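Tuesday, the hanging part again

Spent the whole day on the Okoth cell, or on the simulated copy of it, since the real one is locked out until the new finger pads come in. I wanted to get the gripper setup right in the model before we touch anything on the floor.

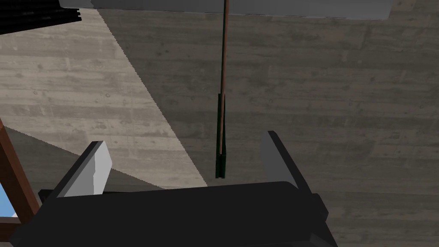 The plan was the same one Jiahui Lu and I agreed on last week. Bring the gripper up from below, fingers open, hand square to the part, and close only when the middle of the gap is in line with the rod. It worked in the old setup file. In the new one the hand closed early on one side and pushed the green piece over before the second finger got there. I watched it do that for most of the morning.

First thing I checked was the tool center point. Somebody had entered it for the old fingers, which were shorter. The offset along the approach was wrong by 15 millimeters, so every height in the program was wrong too. I fixed that and wrote the new value in the setup sheet with my initials. I also put the old value next to it in brackets, because last time we lost track of what had been changed and Pascal spent half a shift looking for it.

That took care of the height and did nothing for the side push. So I went through the fingers. In the model each finger has its own travel limit, and the right one was set 2 millimeters tighter than the left. I don't know if that was on purpose. There is no note. Pascal Frerichs set up the file in May and he thinks he copied it from the Fakis cell, where the part sits against a wall on one side and you do want one finger to stop short. Ours has no wall. I set both limits the same.

After lunch I ran it again from the top. Better. The fingers now come in evenly. The piece still swings when they touch it, more than I would like. Jiahui says the joint at the top has almost no damping in the model and the real one is stiffer. She is probably right, but I don't want to turn the damping up just to make the picture look good. Tomorrow she will pull on the real one with the spring gauge and we will use that number.

Closing speed is at 33 percent. I tried it slower and the swing went down, but the cycle got too long for what Nokidmont want. I left it at 33 for now and wrote down both cycle times.

Then the contact settings on the pads. They were still at the defaults from Pravley, which are fine for a box on a table and not much use for a thin part hanging free. I raised the friction a little, ran it, raised it again, ran it. At the higher value the part stuck to the left pad when the hand opened, so I went back one step. I am not happy with guessing at this. The new pads should come with a data sheet, and if they don't I will ask for one.

Set up a batch of 1,000 grasps before going home, with the start position shifted a bit each time, so we can see how far off the hand can be before it misses. It was running when I left. I turned off the rendering for the batch, otherwise it would still be going on the weekend.

Things to do on the real cell when the pads arrive:

Take off both fingers and clean the seats before mounting anything.
Torque the finger screws from the sheet, not by feel.
Home the gripper and check that both sides stop at the same distance.
Teach the tool center point again with the pin. Don't trust my number.
First ten cycles in manual at low speed, with a person at the stop button.

Jiahui wants to add a check after the close, where the program reads the finger gap and backs out if it is too small. I think that is a good idea and it is an hour's work. I told her to go ahead once the batch is done.

Pascal asked if we could put the same changes in the Fakis file. I said no, not until he finds out why that limit is different over there. He is going to call them in the morning.

Home at half past six. Forgot my lunch box on the bench again.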